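Robot Learning from Human Demonstration
Course handout, Unit 8: Deformable objects and low light
Zokham Institute, Department of Automation
Prepared by Felicja Śliwiński and Igor Marciniak, March 2018

8.1 Scope

Unit 7 dealt with rigid parts on a bench, where an object pose is six numbers and a grasp can be planned from the pose. Cloth has no such pose. This unit covers the alternative used in the Cieślak set: a person carries a gripper by hand through a household task, a camera on the tool records the view past the fingers, and a policy is trained on the recorded views and the tool motion. Read the Clultgate technical note before the session. The derivation of the tool trajectory is in Unit 6 and is not repeated.

8.2 Notation

o(t) is the camera view at time t.
x(t) is the pose of the tool relative to its pose at the start of the episode.
w(t) is the finger opening, scaled from 0 (closed) to 1 (fully open).
a(t) is the action: the relative motion over the next H steps together with the opening at each step. In the lab exercise H is 16.

The policy sees a short history of o and w and predicts a. It doesn't see x in absolute terms. Beds differ in height and position from house to house, and an absolute pose ties the policy to the room where the episode was recorded.

8.3 What the wrist view contains

The camera moves with the gripper, so the body of the tool stays near the bottom of the view and the bedding changes behind it. Near an object, the useful pixels are few. They lie in and around the gap between the fingertips, and the black linkage may cover part of what is about to be grasped.

In the view below, a dark, flat rectangle lies on pale bedding ahead of the fingers, which are slightly open. A bright strip runs from under its lower edge toward the gap and disappears behind the linkage. The far end of the strip can't be recovered from this view alone. A history of two or more views helps when the tool has moved enough for the hidden part to have been exposed in one of them.
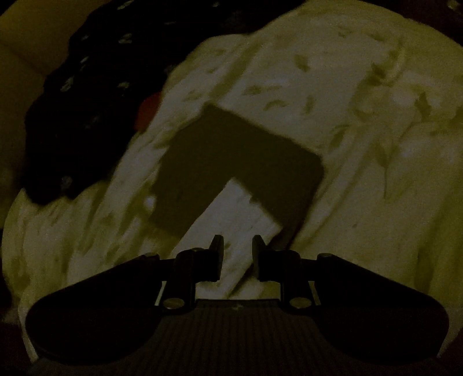
8.4 Contrast and exposure

The Cieślak episodes were recorded under ordinary room light, including dim light. Two effects matter for training.

First, a black gripper against pale cloth gives a strong silhouette, and a network will use it. Wróbel masked the tool body in one training run and left it in for another. The unmasked run reached lower training error but did worse on a second tool with a different finger shape. Her reading was that the network had learned the finger opening from the outline and was ignoring w(t). Dropping w(t) at random during training did not fix this. Masking did.

Second, dark objects on dark cloth lose their edges. Raising the gain recovers little and adds noise. We keep the original exposure and vary brightness and color cast during training. The range should be wide enough to cover a yellow-green cast, which is common in the bedroom episodes.

8.5 Creases as false edges

A made bed is close to a plane. A crumpled one produces short dark creases with the same local contrast as the edge of a thin object. Early versions of the keypoint detector fired on both. Look at the creases across the middle and right of the cloth in the next view and compare them with the long straight edges of the rectangular object on the left. Over a small patch, the two are hard to tell apart. Over a larger one, length and straightness separate them.

Only one jaw can be seen here, on the right, with its tip pointing toward the middle of the fabric. An estimator that measures the opening as the distance between two tips returns nothing usable in this case. Take w(t) from the tool when it is available, and treat the visual estimate as missing — not as zero — when a tip is hidden.
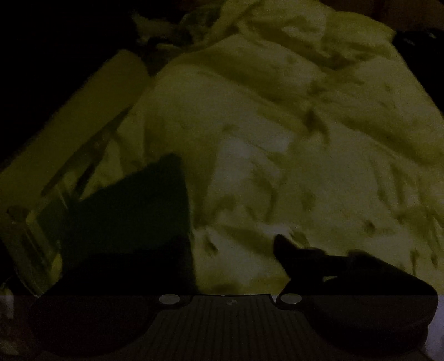
8.6 Result

The bedroom subset used for the exercise holds 2700 episodes, of which 2130 are for training. The rest are held out by room, so that no bed appears on both sides of the split. Splitting by episode gives much better scores and should not be reported. Głowacki found that most of the failures in held-out rooms were grasps that closed on a crease beside the object.

8.7 Exercise

1. Train the baseline with the tool body visible, then with it masked. Report both on the held-out rooms.
2. Double the patch size of the keypoint detector and plot false detections on cloth with no object present.
3. State how your loader handles a missing opening value.

Submit code and plots to Oliwia Głowacki. The Closham machines are shared with Unit 9, so reserve time before starting a long run.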